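# 公共起居室茶几上的杂志、遥控器和儿童玩具应如何归置？

**分类：** 居家与公共空间 / 整理收纳
**状态：** 已有答复，讨论仍开放

**Doso 公寓住户服务处**

各位好。我处管理的公寓楼在一层设有一间公共起居室，供住户阅读、看电视及带幼儿休息之用。室内有布艺沙发、脚凳、一张带靠枕的坐卧两用床和一张长方形茶几，常用物品基本都放在茶几上。

近期收到的意见集中在以下几个方面，现整理如下，请有管理经验的机构或个人指教。

其一，电视遥控器经常找不到。值班人员多次在靠枕下面、脚凳后面找到遥控器，也曾在杂志的夹页中找到。我处曾用细绳将遥控器系在茶几腿上，住户反映使用不便，且绳子容易绊人，两周后即予拆除。

其二，杂志越积越多。起居室原订阅两种刊物，后有住户自行将旧刊放入，我处未加限制。一月清点时，茶几及周边共有杂志91本，其中相当一部分已无封面。

其三，儿童玩具与成人用品混放。毛绒玩具和塑料玩具车均摆在茶几上，有住户希望全部收走，也有家长明确表示反对，认为孩子来了以后应当有东西可玩。

其四，茶几上缺少可以放水杯的位置。有住户将水杯直接放在杂志上，封面留下水痕。

我处曾考虑购置一组带门矮柜，报价超过3,000元，暂未获批。因此希望先在不添置家具的前提下解决问题。请问：茶几上究竟应当保留哪些物品？摆放位置是否有必要作出书面规定？由值班人员每日整理一次是否足够？

补充说明：起居室每日早八时开放，晚十时关闭，中午无人值守。茶几不带抽屉，也没有下层隔板。

---

**Edivaldo Moura**

建议全部清空。茶几上什么都不放最省事，遥控器放前台，登记借用。

本人所住的 Riller 公寓即如此执行，效果尚可。杂志可放走廊。玩具请家长自带。

补充一点：登记簿应当写明归还时间，否则仍会出现晚上找不到遥控器的情况。前台下班以后怎么办，我们那里也没有解决，目前是交给最后离开的人放进信箱。

> **Doso 公寓住户服务处** 回复：感谢答复。我处前台中午无人，借用登记恐难执行。另，走廊属疏散通道，按本楼规定不得放置书报架。
>
> **Edivaldo Moura** 回复：那走廊这一条请忽略。

---

**Hélène Beaudoin**

本人负责 Pilkington 住户之家公共区域的日常管理，该处登记住户100户，情况与贵处相近。以下为我们现行的做法，供参考。

**一、先确定茶几的分区，再决定保留什么**

我们将茶几台面分为两半。靠近主要座位、住户伸手最多的一半作为使用区，平时不放置常备物品，留给水杯、书本、住户临时带来的东西。另一半作为存放区，杂志、遥控器及少量玩具均归于此处。

分区以后，住户放水杯时自然会选择空着的一半，杂志封面上的水痕明显减少。我们没有在台面上贴线或贴标签。曾经试贴过一次彩色胶带，撕下后留有残胶，清理费时，不建议采用。

**二、遥控器固定放在杂志上面**

遥控器体积小、颜色深，单独放在深色台面上不易看见，也容易被扫落。我们的规定是：遥控器一律平放于最上面一本杂志的封面上，按键朝上。杂志封面颜色较杂，遥控器放在上面反而醒目，而且住户拿杂志时必须先移开遥控器，等于每次都会注意到它。

需要说明的是，杂志不可叠得过高。叠高以后遥控器会滑落。

**三、杂志限量**

每次陈列的杂志以不超过五本为宜。我们通常只放两三本，同一刊物仅保留最新一期，旧刊撤至值班室，住户需要时可以索取，满三个月即送回收。住户自带的杂志可以交值班人员统一处理，请勿自行添放。该条写入了《公共区域使用须知》，执行之初有少量异议，经解释后均表示理解。

摆放时略微错开，使下面一本的封面露出一部分，住户不必翻动就能知道下面是什么刊物。完全对齐虽然整齐，但我们观察到下面的杂志基本无人取阅。

**四、玩具保留，但限于少数几件**

对于玩具，我们的意见与上一位答复者不同。公共起居室既然允许儿童进入，保留几件玩具是合理的。我们的选择标准如下：

- 毛绒玩具应能整体机洗，眼睛、鼻子等部件须缝合牢固；
- 玩具车不带电池，无尖角，不发声；
- 不放置拼图、积木等零散部件较多的玩具；
- 玩具放在茶几远端，与杂志相邻，不压住遥控器。

毛绒玩具每两周清洗一次，破损的随即撤下，不作缝补后再陈列。四肢较长的毛绒玩具容易搭到杂志上，我们对此不作要求，值班人员顺手理一下即可。

**五、整理的频次**

每日一次不够。我们安排三次：开放前、午后、关闭前。每次用时不长，顺序固定为先拾起地面物品，再理靠枕，最后理茶几。靠枕放在茶几之前整理，是因为遥控器多数落在靠枕之间，先理茶几往往还要返工。

擦拭台面使用拧干的软布，顺着木纹方向。有水痕时先吸干，再擦。擦拭时将存放区的物品整体移至使用区，擦完移回，然后再擦使用区。

茶几相关的放法可参见下列照片，杂志相叠，遥控器放在最上面。 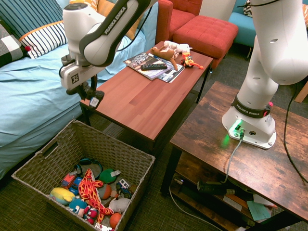
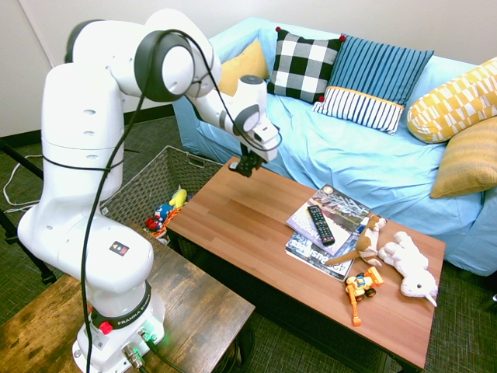
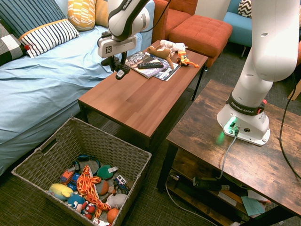 **六、关于书面规定**

建议有书面规定，但以值班人员为对象，不宜张贴给住户。我们在值班手册中只写了一页，内容包括台面分区、杂志数量上限、遥控器位置和三次整理的时间。住户方面仅在须知中写明两句：“使用后请将遥控器放回杂志上”“自带刊物请交值班室”。须知过长，住户不会阅读。

至于矮柜，在上述做法试行一段时间之前，建议暂缓购置。我们原来有一组，带门，住户将各类杂物放入后便不再取出，去年清理时发现雨伞、药盒、过期食品若干，后来已经移走。若贵处日后仍需添置，宜选开放式层架，高度不超过沙发扶手，并请事先测量茶几与沙发之间的通行宽度。

> **Doso 公寓住户服务处** 回复：答复十分详细，谨表感谢。我处拟自下月起试行台面分区及一日三次整理。尚有一事请教：若住户坚持在使用区长期放置个人物品，贵处如何处理？
>
> **Hélène Beaudoin** 回复：关闭前整理时如仍有个人物品，一律收入值班室的失物箱，附纸条注明拾取时间，次日起可以领取。我们不区分物品是遗忘还是有意放置，处理方式相同，这样值班人员也不必与住户争论。贵重物品单独登记，由两名工作人员签字。
>
> **Doso 公寓住户服务处** 回复：明白。失物箱我处已有，纸条一项此前没有做过，将一并补上。

---

**Pindatance 物业咨询组**

上述第二位的意见我们基本赞同，仅就两点作补充。

第一，遥控器宜定期消毒。公共遥控器经手人数较多，按键缝隙容易积灰。建议先取出电池，以微湿的酒精棉片擦拭表面，按键之间用棉签处理，待完全干燥后再装回电池。液体不可直接喷洒于遥控器上。备用电池放值班室，型号写在手册封底，值班人员换班时不必再问。

第二，关于杂志最上面一本的选择。光面封面较滑，若茶几经常被碰动，遥控器可能移位。可以将封面较为粗糙的一本放在上面，或者在遥控器背面贴两小片防滑垫。防滑垫请避开电池盖，否则更换电池时须重新粘贴。

坐卧两用床的床单及靠枕套，也请列入清洗计划。靠枕套建议备两套轮换，颜色不必一致，但尺寸应当事先核对，我们曾遇到备用套小一号、无法拉上拉链的情形。

> **Edivaldo Moura** 回复：防滑垫在我们这里贴过，天热时胶会软，粘在杂志封面上。请选背胶质量好一些的。
>
> **Pindatance 物业咨询组** 回复：此意见属实，夏季可改用硅胶保护套。购买前请核对遥控器的长度和厚度。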